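Sim bench notebook, grasp and place stack
12/26/23

Office empty, heating off, good day to break the planner.

Started from the overnight batch: 3000 planning requests against the kitchen world, 584 came back with no path. Prodromos Tsoukalas bet me they were all the door. I went through the logs by failure code, and 173 of them never got as far as the door. They died at the grasp check, with the ball between the fingers and Minder insisting that the hand was empty.

Minder decides "holding" from finger gap plus contact force. The gap was fine. The force flickered between zero and something silly, step after step, and one zero was enough to drop the held flag. Collision mesh for the ball is the low-poly one, so the pads meet a facet or a corner depending on how it rolled. Perception is no help either: ball and marble slab have much the same speckle, and the segmenter likes to merge them into one large, optimistic object. 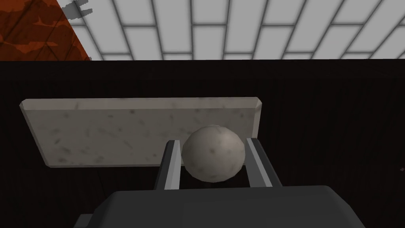
Changed the rule so the flag drops after 3 zero readings in a row, in place of one. Crude, but the replayed logs now keep hold of the ball on all the ones I tried. Proper fix is a finer mesh, which Skondik has had on its list since August.

The rest are the door, so I owe Prodromos half a bet. Lumbridge (the world file, not the town) puts the door panel mouldings into the collision map with the full safety margin on top. Right arm gets close to the bottom edge and the planner decides it is walled in. It then swings the left arm up beside the landscape picture to make room, which makes no room at all – both arms share one cost term and it will happily pay with the wrong one. Split the term per arm, margin on the door untouched for now. 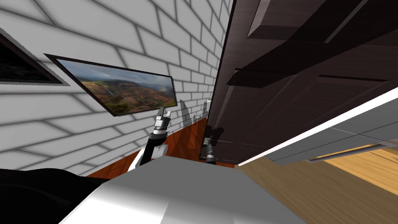
To do

Rerun the full batch with both changes, same seeds.
Ask Skondik about the mesh again, politely.
Log which arm caused the rejection. At present the message is "arm", singular, on a robot with two.
Try a smaller margin on the mouldings only.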